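Keeping table napkins nice for a wedding party

Cloth napkins make a wedding table look finished, but they take more time than many hosts expect. Wash new ones two times before the day, so the fabric becomes softer. Iron them when they are still a little damp, from the middle to the edges.
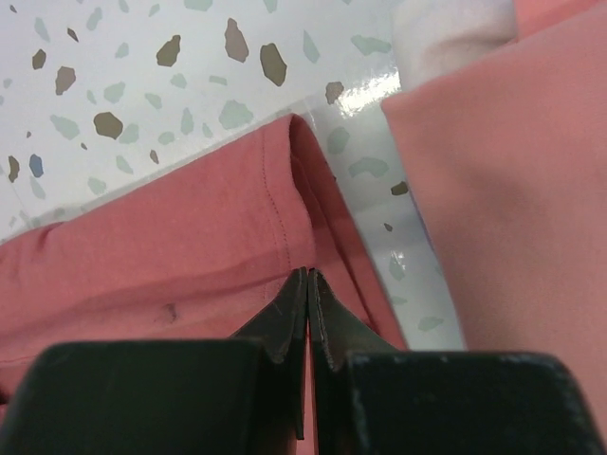
Coral-pink fabric, folded, on a white speckled surface.

For a big party of 400 guests, start the folding on Wednesday and store the napkins flat in boxes with a lid. Candle wax must become hard before you scrape it with a spoon. For red wine, use cold water first and never rub.

Tips collected by Guadalupe Barrera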